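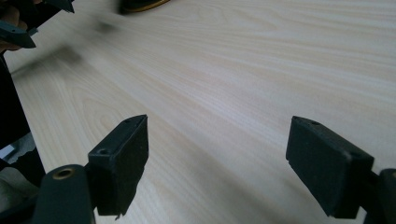

Page last changed: September, by Maham Lodhi

Hand Tools > Grippers > Two-Finger, Hand-Held

Edent Hand-Held Gripper

We've carried the Edent since it was a bag of parts and a drawing, and it's still the one we pick up first when someone wants to try an idea at the bench. You hold it in your hand, squeeze, and two padded fingers close on whatever's in front of the camera. It's the same finger shape and the same pads you'd bolt on the end of an arm later, so whatever you learn by hand about how a thing wants to be grabbed goes straight across to the machine. We love it for that!

It's sold singly or as a pair. Most people end up with the pair, and after a Sunday spent passing things from one hand to the other at the big table, we understood why. A lot of everyday jobs (opening a bag, straightening a lead, holding paper flat while you fold it) are miserable with one gripper and quite pleasant with two.

The fingers

Black arms, black pads, a wide blocky gripping face on each side. The fingers open to 76 millimetres, enough for a coffee mug if you come at it from above. The pads are softer than they look from a distance. They pick up lint and their cut edges go a bit fuzzy, and we've come to think a slightly worn pad holds better than a fresh one. Irfan Awan disagrees and swaps his early. Both camps are catered for, and there's a spare pad set on the related list.

Each arm has a brass-coloured ring set into its upper face. It's a small thing, but it's handy when you're lining up a shot: the arms are so dark that they melt together in poor light, and the rings stay easy to pick out.

What we tried it against

Before putting the Edent back on the front page we ran it beside the Lustau, which is the narrow-fingered one a lot of you already own. Same bench, same objects, same people on the handles. Aníbal Betancur chose the objects and was not kind about it.

Thin cable was the one we expected to lose. A loose loop on a smooth tabletop slides away from a wide pad, and you need to get both lower edges right down to the surface before you close. The Lustau gets there more easily, with its pointed tips. But once the Edent has hold of a cable it keeps it, and you can drag a loop open without the lead spinning in the jaws. With the Lustau we were forever re-gripping. If your work is all fine leads and connectors, buy the Lustau. If cable is one job of several, the Edent copes well once you learn to come in low and a little tilted. 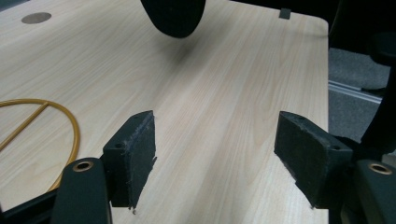 Soft goods

Bags are where it shines. Fabric bunches up between the pads and stays there, and you can feel through the handle how much you've got. We had each person do 50 lifts on a fabric bag with each gripper, half of them by the seam and half by whatever fold was nearest. Vilhjálmur Norðdahl, who came in a firm Lustau man, dropped the bag so rarely with the Edent that he asked to do the Lustau set again in case he'd been tired.

A few things worth knowing from those sessions:

Go for a seam if there is one. Doubled fabric gives the pads something to bite on.

A full bag wants to roll. Open the fingers right up, get the lower edges close to the table, and push in a little before you squeeze.

Black bag, black pads and a dim corner is a hard combination for any camera. Bring a lamp across from one side and you'll see the edge of the fabric properly.

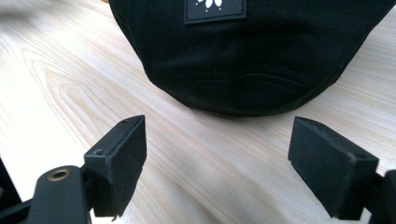

The other thing we noticed with bags is how much your wrist does without telling you. By hand you'll roll the tool a few degrees as the cloth comes up, quite naturally, and then an arm copying the path will look clumsy if its last joint can't do the same. Alfie Hartley now does his first passes with his elbow resting on the table, to keep himself to movements his arm can manage, and his replays have been much tidier. It's a good trick and costs nothing.

The camera sits back on the tool so that both fingers stay in view the whole time, open or closed. We tried it further forward and got a lovely close look at the object and no idea where the right pad was. Leave it where it comes from the factory for your first week, then fiddle.

Working with a pair

Keep the second gripper moving slowly when it crosses in front of the first one's camera. Fast hands blur, and a blurred jaw is no use to you when you're going back over a recording to find out where a grasp went wrong. Light timber or any pale, plain surface underneath helps a great deal too. We've since moved our own trials off the dark bench for good.

Fit and controllers

The Edent finger set fits the Bhutto wrist plate directly. Other wrists need the adaptor, and we're happy to talk you through it if you send us the bolt pattern. Any controller that reads the Bhutto will read this one with no changes. Older Mustunley controllers need the update first, and the update is free.

In the box: gripper, fitted pads, hex key, lead, printed setup sheet.

Related items
Edent spare pad set
Edent matched pair
Lustau narrow-finger gripper
Bhutto wrist plate
Mustunley wrist adaptor
Mustunley bench controller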